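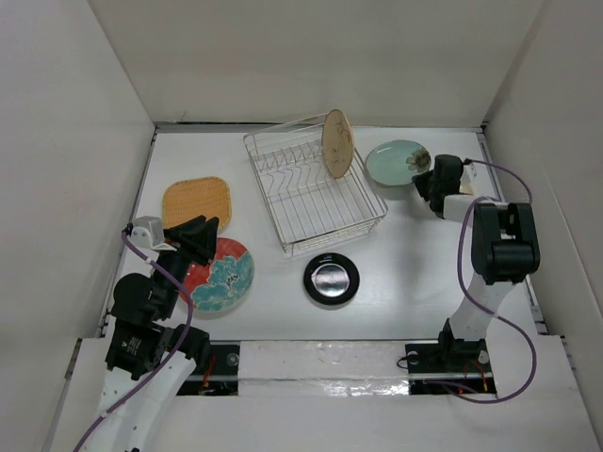 *The dish rack station, with one plate in the rack and the rest of the dishes still on the table.*

# How to run a dish rack demo at an open day

I ran the two-arm table at the Lemport open day on June 25, 2025, and a few people have asked me how to set up something similar. So here are my notes! I'd never done a public demo before this one (I usually hide behind the laptop), and I learned a lot by getting it wrong in the morning.

## Pick dishes people can tell apart

Skip the matching set. We used a red plate with a big teal-blue flower, a pale green one, a small black one and a tan one with thin branches on it, plus a woven tray. Visitors could yell "do the red one!" and everybody knew what they meant. The shiny black plate throws back a lot of glare, so try yours under the room lights first.

## Set up the table

1. Put the rack a little behind the middle, turned at an angle. Both arms need to get at it.
2. Spread the dishes out. Leave enough room around each rim for the fingers to come down.
3. Tie the camera cables along the arms with slack at the joints. Move every joint through its full range by hand before you power up and watch for tugging.
4. Set the speed low. I went with 15 percent, and kids still thought it was fast.

## Run it

Start with a plate that's easy to grab, then stop and let people ask things. Booker Abernathy took the questions while I kept a hand near the stop button, and I'd really push for two people — you can't talk and watch the arms at the same time. Keep each round short. We had nearly 200 visitors, and long rounds made the line back up to the door.

If a grasp misses, say so out loud and go again. People cheered harder for a second try than for a clean first one.

## Between rounds

Put the dishes back by hand with the arms paused, and move a couple of them each time. Wipe the fingertips too. Mine got greasy from visitors handling the plates, and it took me way too long to figure out why the green one kept sliding.

Next up for me is the Pitberg visit in December, and I want to add bowls.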